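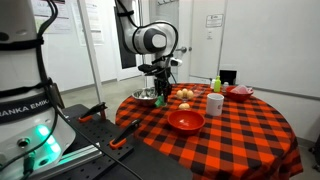

Home Makers Workshops Garden Letters

Breakfast, eventually: an evening at the Hullstead shared workshop

By Halfdan Ragnarsson
8 February 2021
33 comments

Zeeshan Magsi had the kettle on before I'd found somewhere to put my coat, and he was already talking, which anyone who has spent time at the Hullstead workshop will recognize. I had come to ask about Dogar, the kitchen project he has been building there since November, and I'd planned on staying for 40 minutes. It was dark when I left, and I'd missed my bus back to Taltham.

Dogar is a robot arm project with a very homely goal. Zeeshan wants an arm that can help set up for baking: pick up the small things, put them in the right bowl, and leave everything else on the table alone. He is quick to say that he didn't build the arms themselves. "No, no, the arms came finished, thank goodness, I'd still be cutting gears," he said. "What I'm building is everything around them. How the arm decides where to go, how hard it squeezes, what it does when it gets confused. And the table! I have spent so many evenings on that table."

The table is round, and it wears a red and black checked cloth that would look right at home under a pot roast. I told him I'd expected something more like a laboratory.

"That's what I had at first," he said. "A bare white bench, everything nicely spaced, and it all went beautifully. Then I thought, well, my mother's kitchen doesn't look like that, and neither does mine. So on went the cloth, and the big checks threw it off for two weeks. It kept finding edges that weren't edges. I was so annoyed, and I was also kind of delighted, you know? It was the first real problem I'd had."

The software he writes goes by the name Misow, and he rewrote most of it over the winter holidays at his sister's dining table, with his nephews asking when the robot was going to make pancakes. He kept the practice task simple. A little green thing goes between the fingers, gets carried across, and is let go over a shiny steel bowl. The eggs stay where they are for now, and I got the feeling he is rather proud of leaving them alone.

"They're there so it learns to work next to them," he said. "You want it to have neighbors. A person reaching for a spoon goes past the eggs without even thinking, and I want that same sort of manners from the arm."

Money came up, as it does in any shared shop. He has put $700 of his own into cable, clamps, bowls and other bits and pieces, and he keeps the receipts in a cookie tin. Members who want to try the arm get a short lesson from him first, and around 10 of them have taken him up on it so far (I am now one of them, and I was terrible, though he was very nice about it).
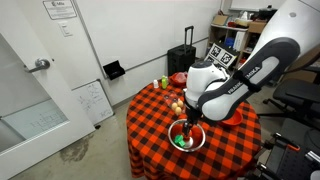
What was the hardest part to get right?

Letting go, according to Zeeshan. Closing the fingers on something small took him a weekend, but opening them at the right height took most of a month. Too high and the thing bounces out of the bowl, too low and the fingers knock the side. He ended up having the arm stop for a moment, check its height, and only then open.

"I used to skip that stop because it looked slow," he told me, refilling both our cups. "I wanted it to look smooth for visitors. Then one of the woodworkers here watched me for a while and said she always stops before she puts down a good chisel, so what was my hurry? I went home and put it in that same night."

He'd like to move on to spoons next, and after those a measuring cup with some flour in it, and he has already been asked to please bring his own broom.

Shared 10 times | Leave a comment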